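Flastora finger service kit for two-arm home robots

Shares 4 · Comments 5

The Flastora finger service kit is made for owners and operators who keep a two-arm robot in daily work at home or in a small office. It contains the parts which wear first on a gripper: the fingertips, the small screws and the guide strips. With this kit you can do the normal care of both hands by yourself, at an ordinary table, without sending the arm away.

What is in the box

4 fingertip pairs, two narrow and two wide
Screws for all pairs, with 5 spare
Guide strips for left and right hand
One hex key and one soft brush
A printed card with the order of work

When to change the fingertips

We advise to look at the fingertips after every 80 hours of work and to change them at 550 hours at the latest. If your robot picks up many smooth things, such as bottles or cups, the edge becomes round earlier. A round edge still closes properly, but it slides on thin objects. Paper is the best test for this, as a worn finger pushes the paper forward and does not get under it.

How to do it

Switch off the arms and wait until the joint lights are dark. Support the forearm with your hand or with a folded towel, because some models sink a little when the power is gone. Open the fingers by the release on the side of the gripper. Take out the two screws of one finger only, clean the seat with the brush, put the new tip and tighten by hand. Then do the second finger. Please do not remove both at the same time — the guide strip can jump out and it is not pleasant to search for it on a carpet.

If the left hand and the right hand are not the same type, keep their parts in separate bags. The screws look equal but the length is different.

Setting the height again

New tips are slightly longer than worn ones, so the robot must learn the table height again. Put the robot in front of the table it uses most, start the touch routine and let each hand come down slowly. Do it on the bare top and not on a cloth.

After this, make a short trial with light rubbish.

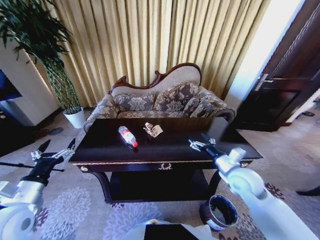
A drinks bottle and some crumpled paper are enough, they ask two very different grips. Run the trial several times with each arm and change the position of the things between the runs. If one hand always stops too high, repeat the touch routine for this hand only. If both stop too high, the base has probably moved and you should check the wheels first.

Polished tables can disturb the depth camera. Mariann Hegyi from our Borkby workshop recommends to close the curtains half and to try again before you change any setting.

Fitting

The kit fits Hsiao grippers with the two-screw finger. It does not fit the older one-screw type, for which please ask our Totstead store. Spare guide strips can be ordered separately — write the side, left or right, in your order.

Orders received before July come with the old card. The parts are the same.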